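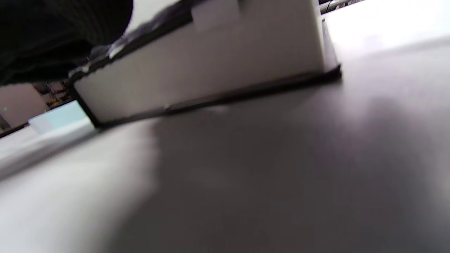

Wendy Garside has been teaching machines to pack for long enough that she talks about them rather as my gran talked about her lodgers, with fondness and a fair bit of sighing. She runs the teaching bench at Gruteo, and when I turned up one morning in December she had the kettle on before I'd got my coat off. The bench is a grey table with shelving behind it and, more often than not, a plain white box sitting on top. "People want to see something clever," she told me, "and I bring them to look at a white box on a grey table. But have a go at judging where the edge is when you're down low and right up close to it, with the light bouncing off the tabletop, and you'll soon have some respect for it."

The teaching itself is done by hand. You hold the gripper yourself, with its little camera riding along, and you do the job the way you'd like it done. The team tried remote control first, on a set-up called Landance, and Wendy still gets it out for heavier things. "Lovely bit of kit, and I won't hear a word against it, but I was so slow! You'd be steering away, watching a screen, and your shoulders would be up round your ears. With the gripper in my hand I just pick the thing up, don't I? I've been picking things up all my life."

It took her a while to stop tidying up her own movements. For the first batch, 46 goes at the same box, she moved like somebody carrying a full cup of tea across a cream carpet, and the arm learnt to do exactly that, creeping in and dithering at the lid. She threw the lot out (she went a bit pink telling me this) and started again at her ordinary speed, wobbles and all. The set they use now has 326 goes in it, from three different people, one of them left-handed.

"You want the near misses in there too, where you come in crooked and put yourself right," she said. "If it's only ever seen me get it perfect, what's it meant to do when it's a bit off?"

I asked what comes next, and she was off again, happily, about Wannasri, the software that sorts the good goes from the bad, and about a job for a customer called Fatside, who want two sizes of box packed on the same line. She'd like a softer pair of fingertips for that one, and she has been arguing for them since the summer. Then she handed me the gripper and told me to mind my sleeve.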